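## 4. Alignment by habit: small states between two patrons

Most work on small states caught between rival powers treats alignment as a decision. A cabinet meets, weighs the offers and leans one way. The interviews used in this paper give a slower picture. In the three port districts we studied – Maller, Figueroa and Karkinstead – officials seldom remembered a moment of choice. They remembered contracts, scholarships, spare parts and the people who answered the telephone.

Our material comes from 74 interviews with serving and former officials, and from 400 pages of trade and port correspondence released by the foreign ministry. Interviews were held in person where possible. Notes were typed up the same day and coded against a list of 20 themes drawn up before the first visit. Andri Ortner coded the full set, and a second reader went through a part of it separately. Differences were settled by going back to the notes.
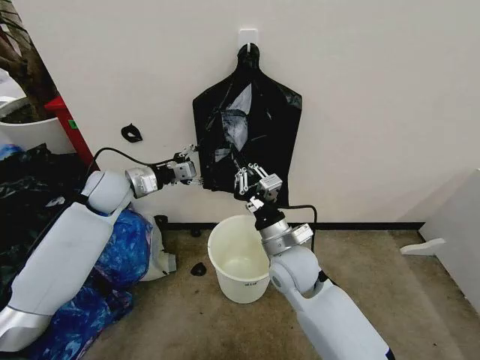
Dependence on a patron tends to start with routine supply. In Maller, the harbour office bought its first dredging equipment from the eastern partner under a loan with a long grace period. The loan itself was modest. What mattered later was that the pumps, the training manuals and the service engineers all came from the same source, and that changing supplier would have meant replacing the lot. Several officials reached for household comparisons when explaining this. One said the first agreement was like the little white hook on the wall with a black rubbish bag hanging from it by its tied top: a very small fitting, and everything else hangs from it. We use the term "fitting" in the rest of this section for any early agreement of this sort, small in value but awkward to remove.

Figueroa had fewer fittings and more room to bargain. Its port was run by a local firm, Fulano, which bought from both sides and kept its own repair yard. When the western partner asked in August for a promise that naval visits by its rival would stop, the district government could answer slowly. It asked for the request in writing, then for a meeting, then for a second meeting. The visits went on at a lower level and no promise was signed. Officials on both sides described the outcome as acceptable, though for different reasons.

Karkinstead is the hardest case to place. It had as many early agreements as Maller, but they were spread across ministries that did not share records. The fisheries office was tied to one patron and the customs office to the other. Interviewees disagreed on whether this was planned. A former deputy minister said it was "just how the offices were set up", while two of his colleagues called it a policy. The correspondence does not settle the matter, and we have coded the case as mixed.

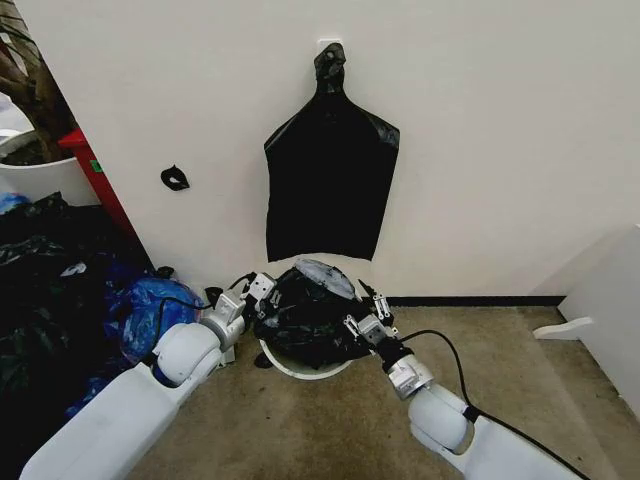 The mixed coding affects the comparison in Figure 4. If Karkinstead is grouped with Maller, early supply agreements line up closely with later votes at regional meetings. If it is grouped with Figueroa, the link is much weaker. We report both versions and do not choose between them.

**Figure 4.** Early supply agreements and later voting at regional meetings, by district. Voting agreement is scored from 0 to 100, where 100 means that a district's delegates backed the eastern partner's position on every recorded vote.

Two limits should be noted. Officials who had left office spoke more freely than those still serving, and Maller had more of the former. The correspondence is also thin on defence matters, where files remain closed. Section 5 turns to the patrons' own accounts of the same agreements.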